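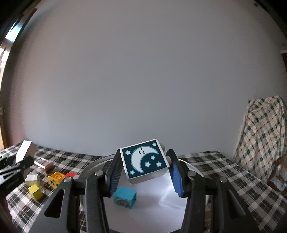
Walking the Filali Line: a photography project report
Remo Schwaiger, second year

For my project I photographed the old Filali tram route, from the depot at Podenico down to the harbour. The trams stopped years ago and most of the rails are under tarmac, but the route still shapes the streets in odd ways (a curved wall here, a very wide pavement there) and I wanted to see if a camera could pick that up.

I started in March with a borrowed medium format camera and five rolls of film, which went far too quickly! After that I switched to digital for the test walks and kept film for places I already knew I wanted. By the end I had 591 digital frames and a much smaller pile of negatives, and I cut the lot down to 30 prints for the show.

Light was the biggest lesson. My first walks were at midday and everything came out flat, so I began going out just before sunrise, when the street lamps are still on and the shop shutters are down. The stretch past the Drerus warehouse was wonderful at that hour. I went back again and again, and four of the final prints come from that one corner.

I looked at a lot of older street work in the library before choosing a format. The square crop won, mostly thanks to the curved walls, which looked cramped in a long frame.

Printing was harder than I expected. The Skevadar paper I chose has a lovely soft surface but swallows the shadows, and I had to lighten nearly every file and print again. Two of the night pictures never worked and I left them out.

The prints are hung in route order, depot first, at the same spacing all the way round the room. Next I'd love to do the branch line, on film only, and talk to people who rode it.

Handed in 28 May 2018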